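Household Tasks Program / Grantee Updates

26/05/2024
Posted by the Arkik project office

Arkik bathroom chores: second progress report to the Noonan fund

The question we were funded to answer is whether a robot arm can keep a bathroom counter in order without a person standing next to it. At the end of the second period the answer is no for the whole job and yes for parts of it.

Work in this period covered 2 chores: wiping the vanity top, and moving small items off it and back again. Wiping is the better of the two. On the open part of the counter the arm holds steady pressure and covers the surface. Behind the faucet it still leaves a strip, and we have not found a path that reaches there without touching the handles.

Moving items depends on the item. Short jars with straight sides are picked up and put back where they came from. A soap dispenser with a pump head is harder. If the fingers close too high, the pump turns and the bottle tips. We now grip at mid height, which helped, but a nearly empty bottle still slides. 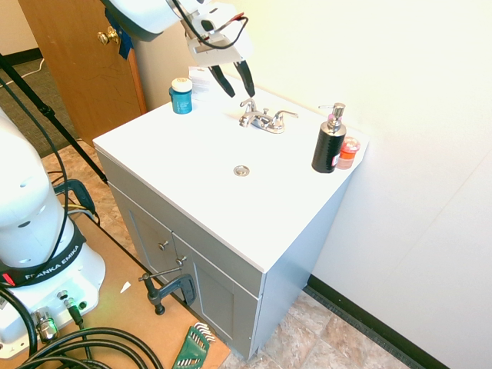
Training runs for the period came to 2000, split between the two chores. We lost 4 working days to a fault in the control software, and the Ferkodano team has since supplied a fix. The schedule has not moved.

Speed is the main weakness. A person clears and wipes a counter like ours in the time it takes the arm to put back its first bottle. We don't expect to close that gap under this grant, and we ask that the next review weigh reliability ahead of speed.

Spending is in line with the budget. The line for replacement gripper fingers is underspent and we would like to move the balance to technician hours.

Next period: wiping behind the faucet, bottles at different fill levels, and a first trial at the Wollau site, where the counter is lower and the light is poor. We need written approval for the Wollau travel before that trial can be booked.

Related updates
Arkik: first progress report
Ferkodano shelf restocking, interim findings
Wollau site: access and safety notes
Noonan fund reporting dates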